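Wiltley Tabletop Pushing Kit

Gathering demonstrations is the dull half of robot learning, and we have gone to some lengths to make it no duller than it has to be. The Wiltley kit gives a learning system the one thing it can't download, namely a person patiently shoving small blocks about until the machine gets the idea.

You get eight coloured blocks, a wooden board to push them on, a rod tool for your arm and a copy of Zeman, our recording software. The arm is yours to supply. Most makes will do, provided they can hold a stick steady.

The operator reads an instruction off the screen – "move the blue cube towards the heart", say – and steers the rod until it's done, or until the operator has had enough. Zeman logs both outcomes and doesn't judge.

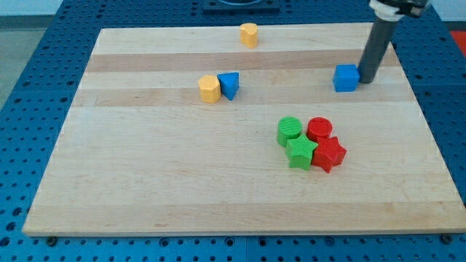 What you can expect to collect

On our own bench at Nanov, one operator saved 327 episodes in a working day with breaks. A team of 2 reached 529, with rather more arguing over what counts as "next to". Our starter set of 2,350 labelled episodes comes with every kit, so your model can begin by copying our mistakes before it moves on to yours.

Why a rod?

Grippers are lovely, but they give people ideas. A rod can only push, so the data stays simple and the wiring stays out of the way. Stars tend to turn when nudged off centre, and a good share of your episodes will be spent putting them back.

Spares and extras

Blocks are sold singly. Replacement rod tips come in pairs. The Grakevis add-on records spoken instructions, including the ones you'd prefer it hadn't, and can be switched off from the same menu. Orders placed now ship in June.

14 shares | 3 comments

Page updated 11/03/2020 | © Nanov | Contact us | Back to top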